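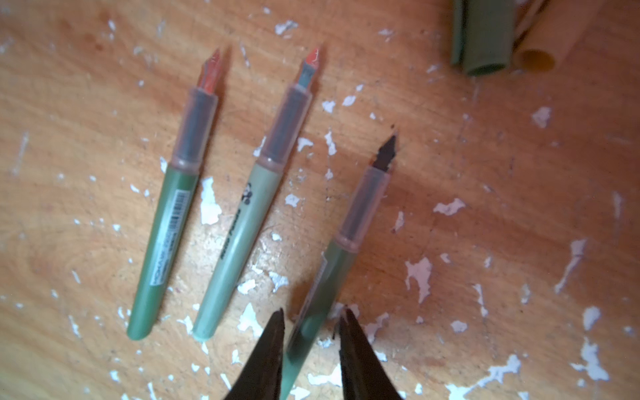

Chapter 4
The Pen in Your Hand

When Shiela Galang started teaching handwriting to adults on Saturday mornings, she expected to spend the first hour on letters. She spent it on pens. Half the class had been given a fountain pen at some point in their lives (a graduation, a retirement, an aunt with firm opinions) and had put it away in a drawer after one scratchy afternoon, quite sure that they were the problem. By lunchtime most of those pens were writing again, and their owners were covering page after page with their own names, which is what everybody writes when a pen begins to behave.

We would like you to have that same morning before we go any further. In the first three chapters you learned about paper, about sitting comfortably, and about the basic strokes. Now we come to the tool itself, and we are going to take our time over it, so pour yourself something to drink and clear a bit of table.

A fountain pen is a simple thing once the cap is off. The long part you hold is the barrel, and inside it sits the ink supply. In front of the barrel comes the grip section, where your fingers rest. On some student pens this piece is clear or lightly tinted, and beginners tend to love that, for you can peek in and learn a good deal about what is going on. At the very front is the nib, with a fine slit running down to the point, and tucked underneath the nib is the feed, which carries ink forward from the barrel and lets a little air travel back the other way. Ink goes out, air comes in! Nearly every complaint you will ever have about a fountain pen comes down to one of those two journeys being interrupted.

Many school pens are sold in plain green or blue barrels with a nib in some cheerful color, and they don't cost much. Please don't feel that you need anything grander. Jerome Bañez, whose alphabets appear in Chapter 7, practiced for years with the kind of pen you find hanging by the register in a stationery store, and he still keeps up to 50 of them in coffee cans in his studio.

One habit to begin today: when you stop writing, even to answer the door, put the cap back on. Ink dries at the point much sooner than people think, and a pen left open through a long telephone call will often skip and sulk when you pick it up again.

In this chapter you will learn to

take a pen apart and put it together again
fill it from a cartridge or a bottle
hold it at an angle that suits your own hand
clean it with cool water

Before You Begin

Bring any fountain pen you own, working or otherwise, along with a cup of cool water, a soft rag, and a few sheets of the smooth paper from Chapter 1. Old clothes are a good idea.

4.1 Taking the Pen Apart

Hold the barrel in one hand and the grip section in the other, with the nib pointing up, and turn gently to the left.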